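Fevetton Home Assist: Notes from Our Trial of the Tidying Service

Readers of this blog will know that our office looks after furnished flats for short and medium lets, and that we have been asked more than once whether a humanoid robot could take over part of the work between tenancies. In September we agreed to assess the Fevetton Home Assist package, supplied to us through Unnithan. The views below are my own, prepared with the help of my colleague Pin-yu Fung, and we received no payment for them.

What is on offer

The package is a monthly service and not an outright purchase. The supplier provides a two-armed humanoid unit, a charging stand, the Vonemach task software and a technician for the opening visit. The monthly charge is £430, with a minimum term of 7 months. Insurance must be arranged separately, and we would advise any landlord to obtain that quotation before signing. Ours took longer to arrive than the robot did.

The task list we were given contains 13 household jobs. Most of them concern soft goods: cushions, throws, towels, folded bedding. The supplier does not claim that the unit can clean a kitchen or change a bed, and the contract says so in plain terms.

Setting up

Sneha Agarwal attended on behalf of Unnithan on the Monday and carried out the installation. The furniture was entered into the software first, each piece being given a name and a resting place for the items kept on it. The menus are sensibly laid out, although the manual uses "station" and "zone" for the same thing and we lost some time over this.

Users should allow a clear area in front of any sofa or bed on which the unit is to work. The guidance on floor coverings is brief and could usefully be extended. We have asked for a fuller version.

The cushion task

We chose the sofa task as the centre of our assessment. A sitting room is judged by its sofa, and cushions are handled in every flat we manage. The item must be taken up by both hands, held clear of the seat and set down where the software has been told it belongs.

Covers matter more than we had expected. A soft knitted cover gives the fingers something to hold, and we would choose one over satin or leather for any property using this service. Very heavy floor cushions are outside the stated limits and were not attempted.

Work at the sofa, with the grey item in the first view and the blue-green cushion in all four:

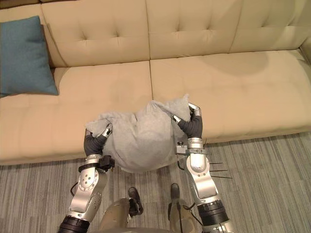
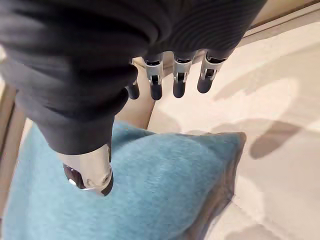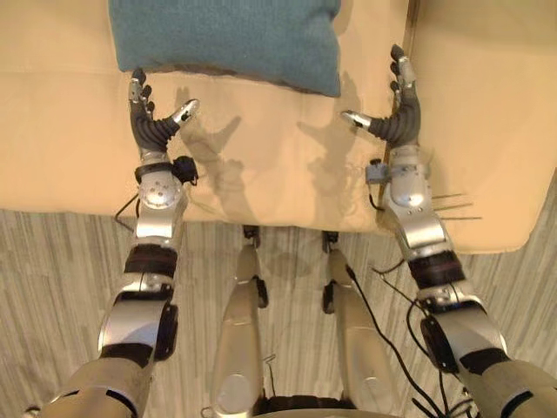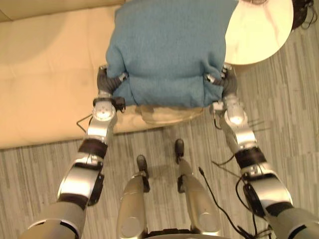

Points for and against

The two-handed approach is well suited to bulky, light objects. The unit is quiet enough for use in a flat with neighbours below, and the stop button on the hand-held control responded promptly each time we pressed it.

Pace is the chief objection. A member of staff can straighten a sofa in the time it takes the unit to settle itself in front of one. The service is therefore of most interest where the work can be left to run while staff are busy in another room, subject always to the supplier's rules on supervision. Under the present terms a trained adult must remain on the premises, and this reduces the saving considerably.

We also found that any change to the furniture has to be entered again by hand. Moving a sofa to the opposite wall meant repeating the whole of that part of the set-up. For owners who rearrange their rooms often, this would soon become tiresome.

Comparison with Rulberg

Several readers have asked about the Rulberg service, which we looked at last year. Rulberg supplies a wheeled base with a single arm at a lower monthly charge, and its booking pages are easier to use. It managed towels and small laundry well enough but had difficulty with anything wide. Where cushions and bedding form the bulk of the work, Fevetton is in our opinion the stronger choice.

Support

Telephone support is open 7 days a week. Pin-yu rang twice, once with a question on charging and once about the naming of rooms, and on both occasions spoke to a person who knew the product. Written enquiries were slower, and one remains unanswered at the time of posting.

Our position

We shall not be taking out the full term this year. The supervision rule makes the cost difficult to justify across a small number of flats, and we have told Unnithan as much. Should that rule be relaxed, or a shorter term be introduced, we would be willing to look at the service again. Landlords who wish to see our set-up notes may request them through the contact page.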